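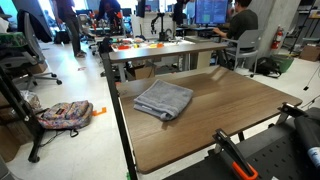 Fig. 1. Folded grey towel, terry cloth, set back from the front edge of the table.

Week 2: Folding and the linen count
Housekeeping and Linen Handling, Wednesday group
Notes by Mererid Owen

Right, these are my notes from the session, tidied up a bit so you can follow them if you missed it (or if you were there and spent the whole time fighting with a fitted sheet, you know who you are). We only covered towels properly. Sheets got ten minutes at the end and I'll do them again next week.

What I want you to look at in Fig. 1 is the edge. You've got thick, rounded folds facing the near side, and that's the side your guest or your workmate is going to see first. I call it the book spine. When you stack towels on an open shelf, spine out, always, and all the loose edges go to the back where they can be as scruffy as they like. If you can only remember one thing from tonight, make it that one!

Terms for this week
Spine: the rounded folded edge, faces out.
Tails: the hemmed ends, tucked in or to the back.
Face: whichever side of the towel ends up on top. Labels never go on the face.
Footprint: how much shelf the folded towel takes up, measured flat.

The basic fold
Lay the towel out flat on a table, long side towards you. Smooth it with your forearms, from the middle outwards (your palms will drag the loops and you'll be chasing wrinkles all night). Bring one long side over by a third, then the other long side over the top of it. You now have a long strip. Fold the strip in half, tails together, then in half again. Turn it so the spine is towards you and give it one firm press with a flat hand. One! Terry that gets pressed over and over goes flat and sad, and then it looks thin next to its neighbours.

Ida Wegener asked why we don't fold in half first and do the thirds afterwards. You can, and some places insist on it. You get a chunkier block and a slightly smaller footprint, but the sides tend to splay unless the towel is quite new. I learned thirds first at Fernska, where the shelves were shallow, and I've never got out of the habit. If your workplace has a house fold, use the house fold and don't tell them I said otherwise.

The table
A smooth top is what you want. Terry grabs at anything rough, and so does the hem. Wipe the top down and let it dry completely before the first towel goes on it. Work a bit back from the front edge too, so the finished fold has room and doesn't get brushed off by your hip when you turn around. I've done that more times than I'd like to put in writing. Height matters more than people expect: if you're bending at the waist you'll feel it by the second trolley. Stojan is tall and ended up standing with his feet wide apart, and that's a perfectly good fix.

Grey towels
Somebody wanted to know whether grey is easier to look after than white. Yes and no. It hides the everyday greyness that creeps into white towels, obviously, but bleach spots show up as pale orange or pinkish blotches and there's no getting them back. Check under a decent light before you fold. Face cream with peroxide in it is the usual culprit, so if you're buying for a guest house, keep some white face washers separate and save your good coloured bath towels.

The count
This is the dull bit, but it's where the money goes. At Brulelham we had 2,607 pieces on the books, all types, and when I started, the sheet in the linen room was pure guesswork. Count folded stock in stacks of the same height, write the number on the shelf tag, and count again when you take from it. Don't count loose stock. Fold it, then count it.

Exercise for next week
Fold 30 towels at home or at work, whatever you've got, over as many days as you like. Use the thirds-first fold for half of them and the halves-first fold for the rest. Stack them spine out and write down which stack leans. Tania and Lâm are sharing the bath sheets from the cupboard, so if you need the big ones, talk to them.

Bring your notes, and a fitted sheet if you own one with any elastic left in it. We start at 6.30 and I'd like the tables wiped before then.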